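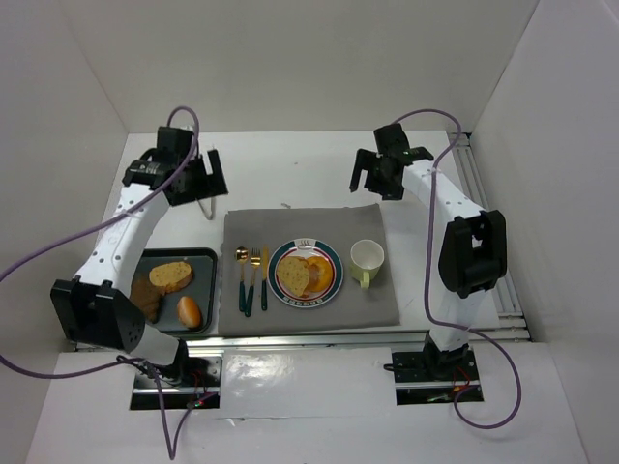
4.3 Public demonstration

The open day on Oct 30, 2020 was the only part of the study in which people outside the project watched the system at work. The task was the breakfast service used in Section 4.1: food is moved between a tray and a plate set on a placemat. Both arms ran the Wania controller without changes. The Mao planner, which assigns each item to the left or right arm, was restarted between groups so that every group saw a run from the same planner state.

Visitors stood behind a line on the floor and could ask the operator to stop a run at any point. The operator read out the planned grasp before each motion – a practice adopted after the trial visit in March, when several visitors had asked what the arm was about to do. Grasp attempts were logged automatically, and 673 of the 2107 attempts in the full log come from the open day. Runs stopped at a visitor's request were kept in the log and marked as such.

Figure 8 gives a close view of the tray from the gripper side. Bread slices differ in size and outline, and the fingers cover part of the food during the approach. The Stirnetti grasp scorer therefore ranks candidates on an earlier, open view and does not update the ranking once the fingers are close to the tray.

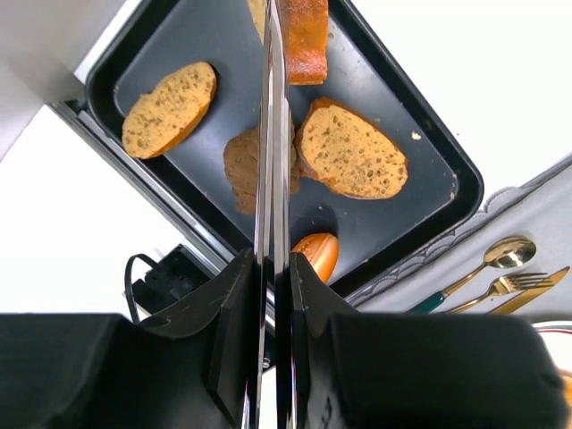

Figure 8. Tray with bread slices and other food pieces, seen past the gripper fingers.

Mirjam Egger objected during the discussion that a ranking fixed this early cannot account for a slice that shifts when its neighbor is touched, and asked for shifted items to be reported separately. We have followed this request in Section 5. Her second point, that the operator's spoken notice may lead visitors to judge the motion as smoother than they otherwise would, cannot be tested with the present data – all groups received the notice.

Visitor ratings were collected on paper with the 2 scales from the Sotier form and are treated in Section 4.4.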